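Stacking cups

Stacking cups, also called nesting cups, are a set of open containers made in graded sizes so that each one fits inside the next. They are sold mainly as toys for babies and young children, though sets are also made for picnics and camping. When nested, a whole set takes up no more room than its largest cup.

Design

Most toy sets are moulded in plastic, with wood, card and silicone as less common materials. Each cup is usually a different colour, so that a nested set seen from above shows a series of coloured rings, one for each rim. The walls may be straight or slightly tapered. Straight-sided cups make a steadier tower when turned upside down, while tapered ones come apart more easily. Many makers put small drainage holes in the base for use in the bath or sandpit.

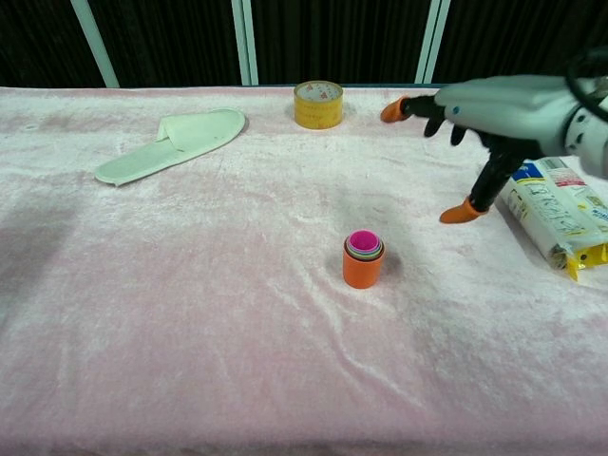
Sizes are set by the gap between one cup and the next. If the gap is too small the cups jam, particularly when sand gets between them. The Benedetti pattern, first sold in Florstead, used a raised lip to stop this and was later copied in the cheaper Bikar sets. Bikar cups were packed in cartons of 32 sets for market traders and were often sold without a box.

Use

Children generally begin by pulling a set apart, and learn to put it back together later. The cups can be nested, built into a tower, filled and emptied, or used to hide small objects. Some sets have numbers or animals pressed into the base.

Collecting

Older sets are collected on a small scale. Complete ones are less common than single cups, as the smallest is easily lost. The toy museum at Wurier holds over 200 sets, of which 100 are on permanent display. Its catalogue lists 2240 separate cups, including odd ones kept for matching.

Care

Plastic cups can be washed in warm soapy water and should be dried before nesting. Wooden cups are wiped with a damp cloth and should not be soaked.

See also: Nesting dolls, Building blocks, Bath toys

Page last edited Apr 24, 2025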